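Our Term With the Wilero Bench Kit
Student project report, Udumwood group

We were asked to choose a piece of equipment that the department might hire again and to write up what it was like to live with. After a good deal of to-ing and fro-ing we settled on the Wilero, a two-armed bench kit that comes on hire through Tokham. The hire fee was £1,219 for the term, with a further £85 for the carriage, and I think we all felt rather responsible for it once the boxes were in the corridor.

Putting it together took us five afternoons, and that includes the one we lost to a missing bag of bolts (Tokham were very good about it and sent another straight away). The manual is friendly and well drawn, although the chapter on lining up the two arms would be kinder to beginners if it came before the chapter on cabling. We learnt that the slow way.

For our task we chose sorting toy blocks by colour, with the purple ones to go in the tub. It sounds like something a toddler could do, and of course a toddler could, but it gives a kit like this plenty to think about — the blocks lean on each other, and a wedge asks for quite a different grip from a cube.

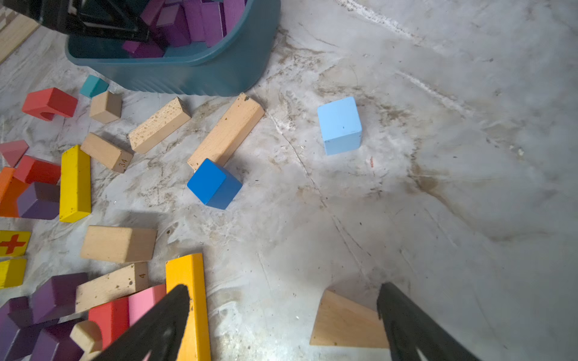 Sorting the purple blocks into the teal tub 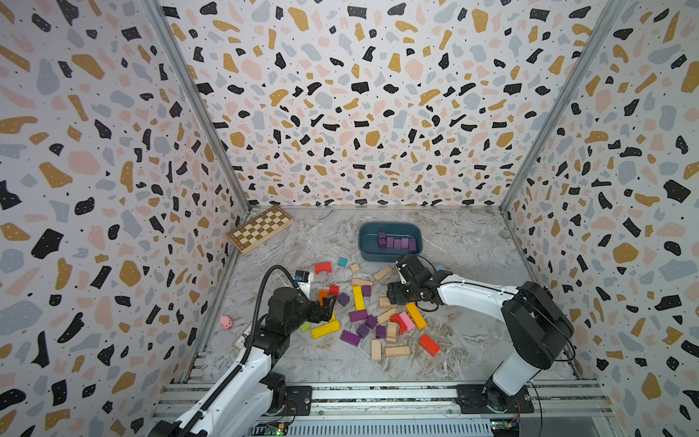
We logged 202 attempts by the time we stopped on 5th May, using the Evangelista software that is supplied with the hire. It is pleasant to use and saves everything neatly, but it is slow to open old runs, and we would have loved a way to add notes as we went along. In the end we kept a paper notebook beside the keyboard, and it got very full indeed.

Would we hire it again? Yes, and gladly, though we would ask for a spare set of finger pads at the start and book the room for longer. The kit goes back in July, so there is still time for the other group to have a turn, and we have left them our notebook and the good screwdriver.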